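Section 6: Setting Up a Screening with the Netska Cinema Player

Issued 2026-03-31. Replaces the February edition.

This section covers the preparation of the Netska player for a public screening in a single auditorium. It is intended for projection staff at independent cinemas, film societies and touring festivals. Staff working in venues with a central library server should complete the network steps in Section 5 before starting.

6.1 Before you begin

Check that the following are to hand:

The feature drive, in its transit case, with the delivery note from the distributor.
The key file for the feature, supplied by e-mail or on a separate memory stick.
The venue's programme sheet, showing the order of trailers, shorts and feature.
The operator password for the player.

Caution: Do not connect the feature drive while the player is starting up. Wait until the main menu is displayed.

6.2 Loading the feature

1. Switch on the player and wait for the main menu.
2. Connect the feature drive to the left-hand socket on the front panel. The drive light will turn green.
3. Select Library, then Load from Drive. The titles held on the drive are listed with their running times.
4. Select the title required and press Load. A feature of 400 gigabytes may take up to 2 hours to load. Trailers and shorts are loaded in the same way.
5. When the message Load Complete is displayed, select Check Title. The player compares each file with the packing list on the drive.
6. If the check is passed, select Eject and remove the drive. Return it to its case with the delivery note.

Note: If Error 457 is displayed, one or more files could not be read. Clean the drive contacts with a dry cloth and repeat from step 3. If the error returns, ask the distributor for a replacement drive.

6.3 Installing the key

Each feature is locked until a valid key has been installed. A key applies to one title, one player and a fixed period. Keys for previews are often valid for a single evening.

1. Insert the memory stick in the right-hand socket.
2. Select Keys, then Install.
3. Read the start and end times shown on the screen and compare them with the programme sheet. Times are given in local time unless the venue has chosen otherwise in Settings.
4. Press Confirm.

Caution: A key cannot be extended by changing the clock on the player. Any change of more than a few minutes locks the player until it has been reset by an authorised engineer.

6.4 Picture shape and masking

The player stores a separate setting for each picture shape. The two in common use are Flat and Scope. The correct setting is normally given in the title name, but archive material and festival shorts are not always labelled reliably, and the operator should run the opening minutes of every item before the doors are opened.

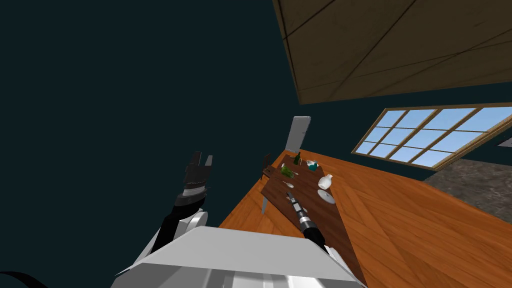
The framing check is carried out with the house lights down and the side masking fully open. Select Tools, then Framing, and pause the title on a shot that contains plain straight lines. The operator should bear in mind that a slanting line is not always a fault in the projector. Where a view has been composed at a strong tilt, with the floor running diagonally and the window and ceiling leaning with it, the picture must be left as supplied. Judge the level by the outer border of the picture against the masking, and by the Netska test chart, never by the contents of a shot. Adjust the lens only if the chart itself is out of true.

Once the framing is correct, close the masking to the edge of the picture and press Save. The setting is recalled whenever that title is played.

6.5 Building the show

1. Select Shows, then New. Enter a name that includes the title and the screen.
2. Add each item in the order given on the programme sheet.
3. Between items, add the cues for lights, curtains and sound level. A pause may be added where a speaker is to introduce the film.
4. Select Check Show. Any item without a valid key is marked in red.
5. Press Save, then Lock. A locked show can be played but not altered.

Note: Where the programme includes a discussion after the film, set the final cue to Half Lights — the default is Full, and it will come up over the closing credits if the cue has been placed too early.

6.6 Sound level

The normal setting for features is 6 on the front dial. Trailers may be louder and should be played at a lower setting, entered as a cue. The level should be checked from the middle of the seating as well as from the projection room.

6.7 Further help

Questions about this section should be sent to Gisela Godoy, Technical Publications. Faults during a screening should be reported to the duty engineer on the number printed inside the front cover. Please have the player's serial number ready when calling.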